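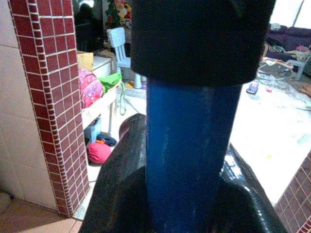
I have wanted to write about tile for ages, and this week I finally have an excuse! Two of us spent an afternoon going around looking at nothing but walls and floors, and I came home with a head full of grout lines.

My favorite by a mile is the small dark-red square tile on the pillar. White grout, a nice regular grid, and then — this is the part I love — a column of narrower tiles running up the edge, so the corner looks beveled. I could have looked at that corner all day. Most people would probably walk right past it, but once you start noticing how a corner is finished you can't stop (ask my sister, who no longer goes to restaurants with me).

Next to all that red, the big off-white wall tiles are so calm. Their grout is a faint gray, so the seams nearly disappear, and the beige-tan floor keeps everything warm. I would never have put those together on paper. Dark red in a small format, off-white in a large one, tan underfoot? It works, and I think it works because the red gets to be the busy one and the others leave it alone.

I told Wanting Meng all of this over noodles and she said her grandmother's kitchen had red tile too, with dark grout, and that it made the room feel like a cave. So now I'm a big believer in white grout with a dark tile. Yes, you'll be scrubbing it. I have an old toothbrush and a tub of baking soda paste and I find it kind of relaxing, at least for the first three rows.

All of which means I am redoing the little half wall by my laundry sink. Siu-ming Lau is lending me his tile cutter, and I've got five sample squares lined up on the windowsill so I can see them in morning light and again at night under the awful bulb. The darkest one is winning. I still have to decide on the edge — a row of narrow pieces like the pillar, or a plain metal trim that would save me a whole weekend of cutting.

I'm leaning toward the narrow pieces. If you've done a tiled corner yourself, please tell me how you kept the column straight!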